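Sovdale Seed Library
Progress report to the Wemus Fund, second half of the grant year
23 December 2024

Dear friends at Wemus,

I'm sitting down to this with a pot of tea and a box of bean pods still waiting to be shelled, so please forgive me if I wander a little. It has been a good stretch for the library, with one real disappointment in it, and I'd like to tell you about both.

You'll remember that we began the year hoping to get more people growing for seed and not only for supper. We ended the season with 69 households signed up as growers, which is more than we had dared to put in the application. A good many of them had never saved a seed in their lives. They came to the spring potluck for the pie, I suspect, and went home with a handful of peas and a sheet of instructions, and most of them stuck with it right through the hot weeks when everything wanted watering twice a day.

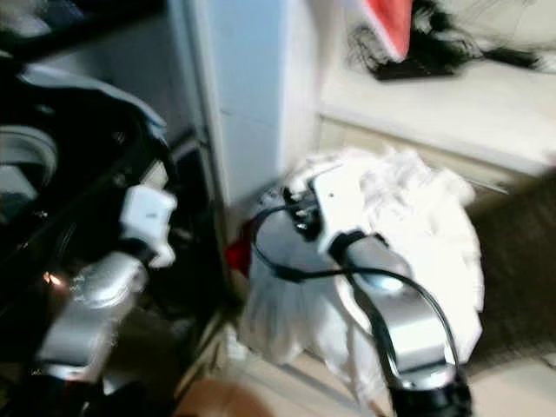

What we grew

Beans did best, as they usually do up here. The Pangilinan pole bean, which came to us from a single garden on the east side of the valley, cropped so heavily that we had to ask people to stop bringing it in. Lettuce was fair. The squash I will be frank about: two growers planted different kinds too close to each other, the bees did what bees do, and we can't pass that seed along as true to name. We've eaten the squash instead, and it was delicious.

We packed roughly 1000 packets in November, over several long evenings with the radio on. The labels are in the new larger print that our older members asked for.

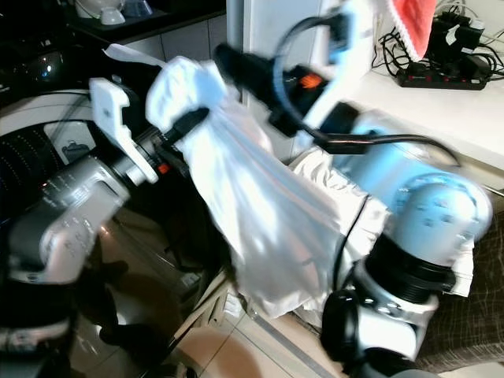

Drying was the part of the work that taught us the most this year. In the past we let growers bring seed in whatever they had on hand, and a lot of it arrived in tight plastic tubs, sweating away on the inside, and went moldy before we could spread it out. Now we ask for paper or for cloth, and a thin white bag gathered at the top, like the one in the photo, is just the sort we mean — it lets air through, and you can half see through the fabric without opening it. The lettuce growers have taken to them especially, and tie them right over the seed heads on the plant so the fluff doesn't blow into the neighbor's yard.

Our germination test on last year's carrot seed came in at 73 percent. I had hoped for better, but it is good enough to share with a note on the packet telling people to sow a little thicker.

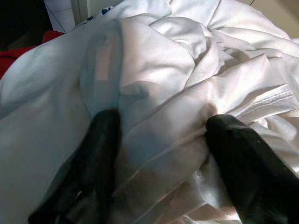 Money and equipment

We spent $1000 of the grant on the Movum seed cleaner, bought secondhand and in good order. Dougal McIver fitted new screens to it in his garage and wouldn't take a penny for his time. It has spared us a great deal of shaking and blowing over kitchen bowls, though it is a noisy thing and we've learned not to run it while anyone is trying to teach.
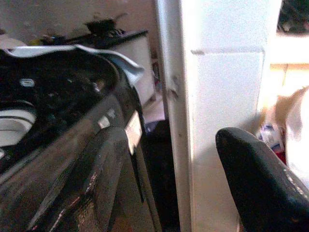 The rest of the equipment money went to jars, packets and a better scale. We haven't yet bought the small refrigerator we budgeted for. The one we had our eye on was sold before we got there, and I'd like to hold that line over into the spring if you are agreeable.

Looking ahead

The seed swap is planned for late winter, and we'd dearly love to have someone from Wemus come up for it if the roads are kind. We are also going to run a short class on squash, with a good deal of talk about distance and a little about tying the blossoms shut. I'll send the full accounts separately, along with a packet of the pole beans for your own gardens.

With warm thanks from all of us at the Sovdale Seed Library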